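Proofing times in a cold kitchen

My kitchen drops to 62 degrees overnight from late fall until May, and most bread recipes are written for a room at 75. I kept following the clock in those recipes and kept getting dense loaves with a tight crumb. Last winter I started writing down dough temperature at the end of mixing, and the results have been more consistent.

The method is simple. Weigh the flour and let it sit on the counter long enough to reach room temperature. Take the reading with a probe thermometer. Then heat the water so that the mixed dough lands at 76. In my kitchen that means water at 92 or so for a hand-mixed dough. A stand mixer adds a few degrees through friction, so the water has to be cooler.

The batch I use for testing makes two loaves and comes to 1,120 grams of flour. I put 200 grams of that into a preferment the evening before, with an equal weight of water and a small pinch of instant yeast. By morning it has domed and is just starting to sink in the center. If it is still rising, I wait. 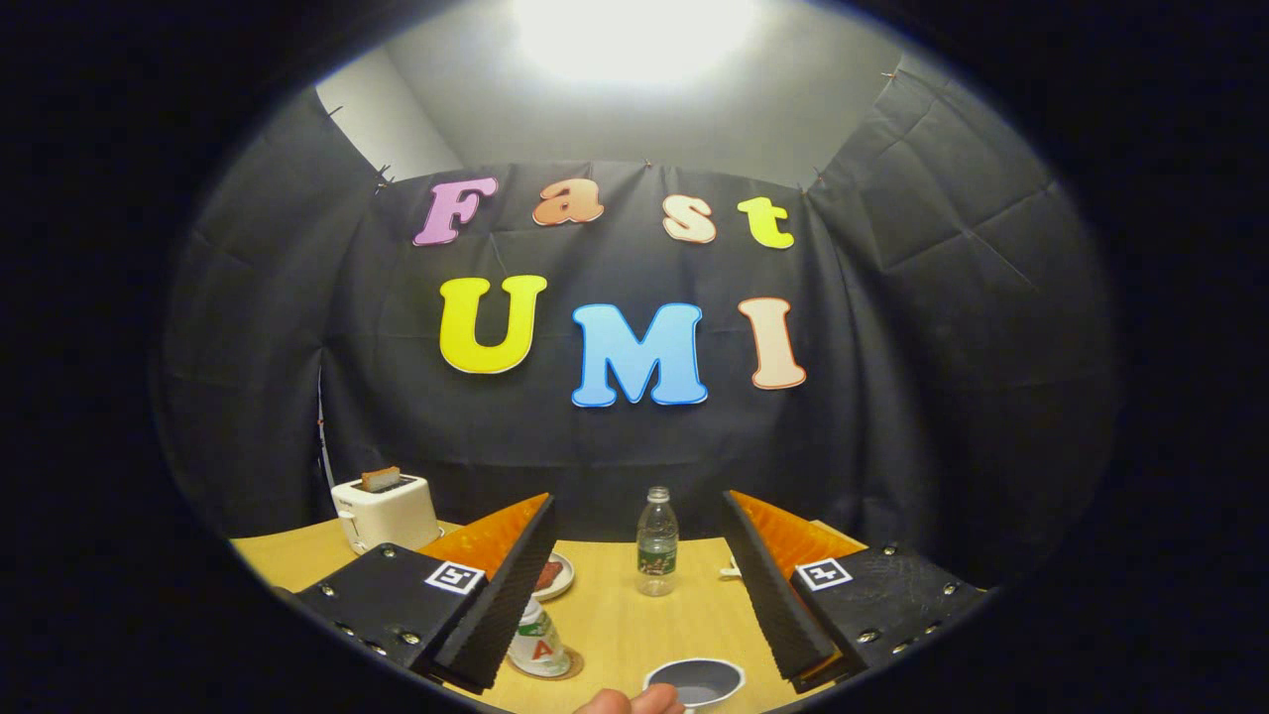
Can you make up for a cold room by adding more yeast?

Up to a point. Doubling the yeast shortens the first rise, but the flavor is flatter and the window between ready and overproofed gets narrow. Warmer water gives a similar gain in time with less lost in taste.

For the first rise I use a straight-sided tub with a strip of tape at the starting level. At 76 degrees the dough takes almost 6 hours to gain three quarters of its volume with the small amount of yeast I use. The tub goes in the oven with the light on and the door closed. My oven light holds the space at 78, but they vary, so check yours with the thermometer before trusting it with dough.

Adesuwa Afolabi wrote to ask about whole wheat. Replace up to a fifth of the flour, add a spoonful or two of water, and start checking the tub an hour early. I have not tested rye in this schedule.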